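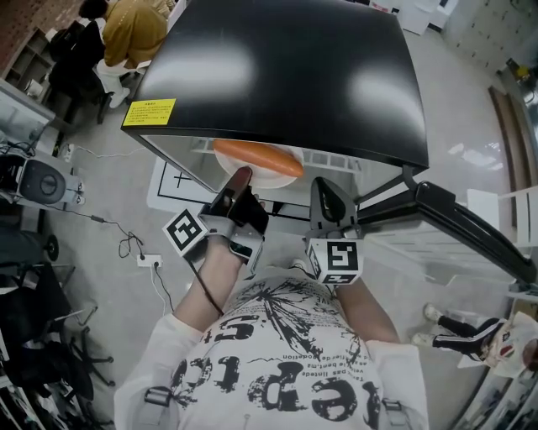

Marcelino Campos
Demonstration lead, Jetlow project, Trudlow workshop
Progress report to Prono, 2018-12-16

Hello again! I know the last report was mostly purchase orders and apologies, so I'm very glad to be writing one with real work in it. We've been recording since the floor was cleared, the hand-held grippers are holding up better than I feared, and the Kolev arm has finally stopped faulting every time somebody opens the door to the corridor (a grounding problem, long story, and it ate most of a week).

Let me start with the count, as you always ask for it first. We have 583 demonstrations on disk. Of those, 201 were done by remote control on the Kolev arm and all the rest were done by hand, with a person wearing the harness and working the two-finger gripper directly. I had promised you a more even split. I'm going to argue against my own promise further down, so bear with me.

What we've been teaching

The work since the last report has nearly all been shelf work: reach into a box-shaped appliance, get hold of a plate or whatever is lying in there, bring it out level, put it down. It sounds like nothing. It took us ages to do it in a way that's any use to a robot! People are sneaky when they reach into things. We tip the wrist, we brush the shelf with a knuckle, we nudge a plate along with the side of a finger until it's where we want it, and all of that ends up in the recording as if it were part of the job. The robot has no knuckles to brush with, so a good half of our coaching has been telling people to let the gripper do the touching and keep their own hands out of it.

Plates are worse than loose items. If you close on the rim too far to one side the plate swings, and whatever's on top goes for a ride. We now ask everyone to come in from the front edge, get one finger settled against the rim, and only then bring the other one in. It's slower, and the demonstrators grumble, but the playback on the arm is much calmer for it. The early recordings, where everybody just grabbed, make the arm do a sort of lunge that I would prefer you not see during a visit.

The marker cubes on the outside of the fingers are still how we work out where the gripper is, and they're still the thing I worry about most. Turn your wrist too far inside a deep shelf and a cube goes behind the lip, and then we've lost that finger until it comes back out. We can fill in a short gap. We can't fill in a long one, and if it happens right at the grasp then the whole take goes in the bin. Shiny surfaces bother it too. I'd like to try matte tape on a few of them before we spend any money on lights.

The fridge

This was the one you were curious about, so here's where we are. I like the fridge as a task more than I expected to. The shelf is made of wire, so a finger can poke between the rods if you aim low, and a rounded item tends to roll away from you the moment you touch it. Our carrot (everyone calls it the carrot, I've given up correcting the task sheet) has been on the floor more often than it's been on a plate. What works is to come down over it with the fingers open wide, wait a beat, and close slowly.

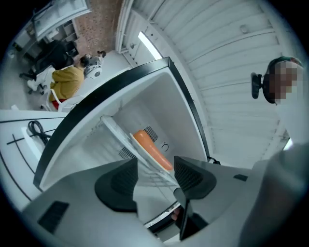
The waiting part is my favorite discovery so far. When a person pauses just before closing, the moment of the grasp is easy to find in the recording, and the arm seems to pick up on it. Without the pause it tends to start closing on the way in. I've written it into the instructions and I'd like to go back and redo the first batch of fridge takes in the same style, if you're happy for us to spend the time on that. It would mean a bit less new material in the next stretch.

We also had an argument about the door. I wanted opening the door to be part of every take, and the people who do the takes wanted it open from the start. They won. Door-open takes are shorter and more of them survive checking, and opening the door can be its own task with its own recordings later on.

By hand or by remote

Now for my broken promise. The plan said we'd do as much by remote control as by hand, and we haven't. The remote sessions on the Kolev arm are tiring in a way that the hand-held ones aren't. You can't feel the plate touch, you're watching a screen, and after a while you start to overshoot and correct, overshoot and correct, and the recording is full of little wobbles that the robot then learns very faithfully. We've capped remote sessions at up to two a day per person, and I won't raise that.

What the remote takes do give us is motion the arm can certainly make, seeing as the arm made it. A person with a hand-held gripper can fold an elbow in places where the Kolev simply can't go. So I don't want to drop them. My suggestion is that we keep the remote takes for the reaches where the arm runs out of room – low shelves, mostly, and anything tucked in behind a lip – and do the rest by hand. If you agree I'll rewrite that section of the plan and send it over before March.

Odds and ends

The harness straps have been refitted for shorter people, which should have been done at the start. Sorry to everyone who spent a morning hitching them up.

Cables are still a nuisance. The one that comes off the gripper is thin and runs back along the forearm, and it's fine until you cross your arms over each other, at which point it tugs. I've asked for a softer one. The cables on the floor are my own fault and I'll get proper covers for them out of the sundries line, unless you object.

Two of our demonstrators are now good enough to train new people, and that's freed me up to do the checking, which was falling behind badly. I still watch each take at least once before it goes in. It's dull! But I catch things, and I've become much pickier about the start position, where people were drifting a little closer to the shelf with every take and we'd all missed it.

On spending, we're under on hardware and over on hours, and I expect that to stay true. The sheet is going to you separately with the receipts.

What I need from you: a yes or no on redoing the first fridge takes, a yes or no on changing the hand and remote split, and a day in March when somebody from Prono can come out to Trudlow and have a go with the gripper. Wear sleeves that fit close at the wrist, please, and come with time to spare – people never want to stop at one try.

Marcelino

Reports > Jetlow > Progress

We use cookies to remember your settings on this site. By continuing to browse you accept this. OK

Contact | © Jetlow project | Back to top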